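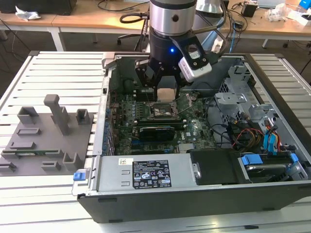

Nalus cold therapy unit: review after knee surgery

The Nalus is a bench-top unit that pumps chilled water through a knee wrap. I bought it for £148 before a ligament repair at the Tindley day surgery unit and used it daily until the physiotherapist told me to stop. It was paid for with my own money. The notes below cover the knee wrap only; shoulder and ankle versions are sold separately.

What is supplied

Reservoir with lid, pump, mains adapter, insulated hose with two quick-release couplings, knee wrap with three straps, and a printed manual. The manual is translated unevenly. Fill limits are given clearly, but the section on priming the hose has two steps in the wrong order. If you fit the wrap to the leg before priming, the bladder fills unevenly and has to come off again.

The hose is long enough to reach from the floor to a raised leg on a sofa. It was not long enough for my bed, where the reservoir had to stand on a chair. Keep it level with the knee or slightly lower, otherwise water drains back into the wrap when the pump stops and the couplings drip when released. 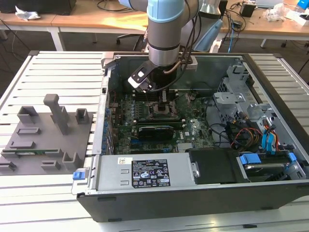
Cooling performance depends almost entirely on the ice. Loose cubes from a tray melt quickly and the water warms noticeably before the second session. Frozen half-litre bottles last much longer and make less mess. With 4 bottles and cold tap water, one fill lasted me an evening. The hospital leaflet set a limit of twenty minutes per session with a cloth under the wrap, and I kept to that. Follow whatever your own surgical team has told you, particularly if a nerve block has left the leg numb.

Controls and noise

There are two buttons, power and timer. The timer steps in ten-minute stages and switches the pump off at the end. It does not remember the last setting. There is no temperature display, and at this price I would expect one. The older Sönmez unit I was lent after my first operation had a dial thermometer in the lid, crude but useful.

The pump produces a low hum with a click every few seconds. On a carpet it can be ignored. On a wooden floor it carries, and a folded towel underneath cured most of that.
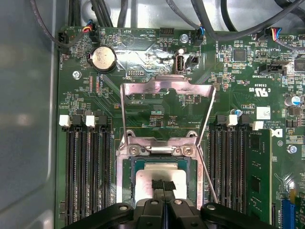

Fit and comfort

The wrap is shaped for either knee. Over a surgical dressing it sat flat, apart from a fold behind the joint that left a mark if the lower strap was tight. Matěj Říha, my physiotherapist, suggested fastening the middle strap first and leaving the lower one slack, and this worked. The hook-and-loop tabs began to lift after some 200 fastenings.

The straps will be short for a large thigh. Drekirden, the shop I ordered from, lists an extension strap, though it was out of stock throughout September.

Cleaning

Drain, rinse, run the pump dry for a few seconds, leave the lid off. The outer cover of the wrap comes away and can be washed by hand. The filter at the base of the reservoir is awkward to reach and collects fluff from towels.

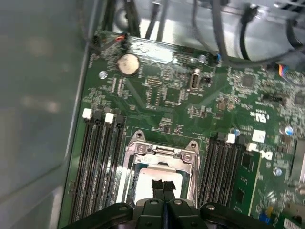 Green motherboard and black cables inside the metal case.

Rating

7 out of 10. The pump is reliable, the couplings seal well when used at the right height, and the timer does its job. Points are lost for the missing thermometer, the manual and the short straps. For a recovery of a week or less, two gel packs used in rotation cost far less. For anything longer I would buy the Nalus again, with a set of bottles already in the freezer before the day of the operation.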